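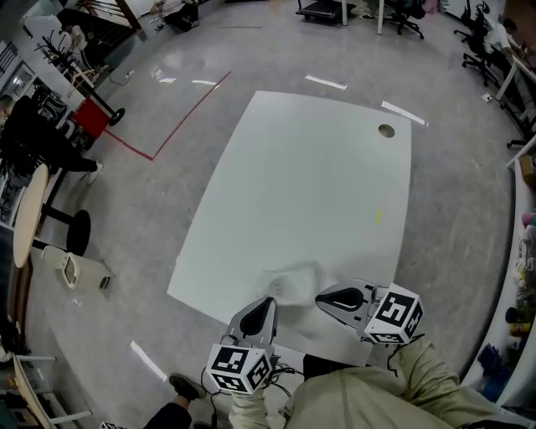
ピリス灌漑計画

ピリス灌漑計画(ピリスかんがいけいかく、英: Piris Irrigation Scheme)は、レルポート川中流の右岸に広がる小農向けの灌漑事業、およびその受益地の総称である。受益面積は318ヘクタール。計画書の上では川から水を引いて乾季の作付けを可能にする事業であったが、最初の十数年は、主として会議を可能にする事業であった。

名称

「ピリス」は取水地点の近くにあった渡し場の名に由来する。測量図では当初「ロサノ第二地区」と記されていた。第一地区がどこにあったのかは、現存する文書からは確認できない。地元では単に「水路」と呼ばれ、水の来ない年には別の呼び名もあったとされるが、郷土史家シャオフア・カオはその採録にあたって活字にすることを控えている。

地理

受益地は川と砂岩の丘陵にはさまれた細長い低地で、北からハリッツ、中ピリス、ロサノの3集落に分かれる。土壌はハリッツ側で砂質、ロサノ側に下るにつれて重い粘土質となる。水路は北から南へ流れるため、水持ちの悪い畑が先に水を取り、水持ちのよい畑が残りを受け取る。設計者はこれを合理的な配分と説明し、ロサノの住民は今日まで同意していない。

年間降水量は変動が大きく、雨の大半は短い雨季に集中する。計画以前の低地では天水によるモロコシと落花生の栽培が行われ、川沿いの湿地には小規模な菜園が点在していた。菜園は女性たちが桶で水を運んで維持していたもので、公式の調査報告では「未利用地」に分類された。

歴史

構想と測量

計画の原案は、水利技師エックハルト・ローテが州の農務部に提出した覚書にさかのぼる。ローテは低地を視察し、重力だけで全域に配水できると結論した。視察は2月に行われ、川は増水していた。乾季の水位が取水口の予定高を下回ることは翌年の測量で判明したが、すでに予算書の表紙が刷り上がっていたため、計画名から「重力式」の語を外すことで対応がとられた。

最終的に採用されたのは、取水堰と揚水機を組み合わせる方式である。揚水機場は丘の中腹に置かれ、そこから幹線水路が南へ延びる。機場の位置をめぐっては、川に近い案と役所の宿舎に近い案があり、後者が選ばれた。

入植と区画

事業に伴い、低地の耕作者には既存の畑と引き換えに灌漑区画が割り当てられた。区画の大きさは一律で、世帯の人数は考慮されなかった。割り当てを受けるには家畜の頭数を減らすという誓約書への署名が必要であり、署名は広く集まり、家畜は広く丘の向こうの親戚に預けられた。

最初の管理官シリロ・ガジェゴスは、作付暦、起床の鐘、畦の幅に至る詳細な規則を定めた。規則集は綿花を主作物とし、トウモロコシの作付けを区画の縁に限っていた。耕作者たちはこの「縁」をかなり幅広く解釈した。ガジェゴスは離任時の報告で綿花の収量を「有望」と評し、この表現は後任者の報告書にもそのまま受け継がれている。

水利紛争

通水後まもなく、ハリッツとロサノの間で夜間の取水をめぐる争いが生じた。配水表では夜間の水はロサノに属していたが、夜のうちに分水門の板が動くことがたびたびあり、調査に派遣された係官は風によるものと報告した。板は水を含むと大人二人でようやく持ち上がる重さであった。

争いは、農民側の代表エリセオ・アルバラードが配水の当番制を提案したことで一応の収束をみた。各集落から出た当番が互いの分水門に泊まり込む仕組みで、相互不信を制度化したものと評されることが多い。もっとも、当番小屋は次第に種子の交換や縁談の場となり、配水の記録よりもそちらの成果のほうがよく残っている。

管理の移管

揚水機の燃料費が水利費の収入を上回る状態が続いたのち、州は施設の管理を農民の水利組合に移した。式典では施設の鍵が手渡されたが、機場の扉には当時錠がなかった。組合は綿花の作付義務を廃止し、以後はトウモロコシ、豆類、葉菜の比率が高まった。

施設

主要施設は、取水堰、揚水機場、幹線水路、調整池からなる。幹線水路のうちコンクリートで覆工されているのは上流部だけで、覆工区間の終点は当初予算の終点と一致する。下流部は土水路のままであり、漏水が多い。漏れた水は水路の東側に湿地をつくり、そこでは再び菜園が営まれている。この菜園は現在の公式統計でも未利用地である。

調整池は夜間に揚げた水を蓄えるために設けられたが、土砂の堆積により容量が減少している。浚渫は組合の年次計画に毎年記載されており、文面は年度を除いて変わっていない。

運営

耕作者は区画ごとに水利費を納め、幹線水路の清掃に年2回参加する義務を負う。登録された受益者は1289人で、欠席者には罰金が科される。罰金の額は制定以来据え置かれているため、現在では清掃用の鍬の柄を買うより安い。

組合長は3集落の持ち回りで選ばれる。2025年3月6日の総会では、揚水機の更新と水利費の改定が議題となり、前者は満場一致で可決、後者は否決された。

評価

農村経済学者ダミアン・ベントゥラは、本計画を「設計どおりに使われなくなってから機能しはじめた事業」と位置づけ、作付けの自由化と当番制を安定の要因に挙げている。これに対しカオは、世帯ごとの格差がむしろ移管後に広がったことを指摘し、区画の又貸しが組合の台帳に現れない点を問題視する。台帳上、又貸しは一件も存在しない。

初期の補償をめぐる問題も未解決である。ロサノの一部の世帯は、割り当てられた区画が従前の畑より狭かったとして差額の補償を求めてきた。州は従前の畑の面積を示す文書の提出を求めているが、その文書を保管していたのは州の測量事務所であり、事務所は調整池の建設に際して移転し、書庫の移転先は記録されていない。

関連項目

レルポート川
水利組合
小農灌漑
土水路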